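Ukura Travel Siddur, large print edition

Bought this in December after my old one lost its back cover for good. Been davening from it daily, so here goes, quick review.

Print is the main thing and it's great. Dark, clean, vowels sit where they should. I can read it at Mincha in our shul's back corner without my glasses, which I could not do with the Gralico one. Translation is on the facing page, pretty plain English, no thees and thous. Instructions are short. Maybe too short if you're new to it.

943 pages but it doesn't feel like a brick. Paper is thin – you do see a little of the next page coming through. Fits a coat pocket, barely.
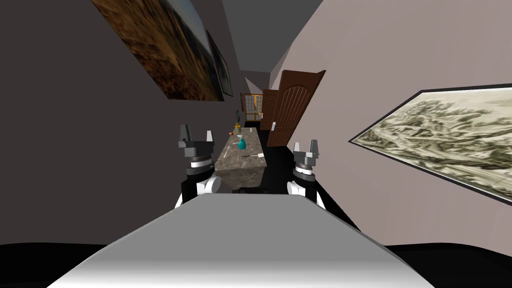 What I didn't like

Only 2 ribbons. Needs a third for Tehillim. Hallel is way in the back and the page refrences to it are wrong in two spots (Rosh Chodesh and Chanukah). Vignesh Iyer at the bookstore said the next printing fixes it, we'll see.

Binding is glued, not sewn. Nine weeks in and the spine is already creasing. Not loose yet.

Would I buy again

Yes for the print alone. If you mostly daven at home get the full size, same text and a sewn binding. For teh bag or the car this one's fine.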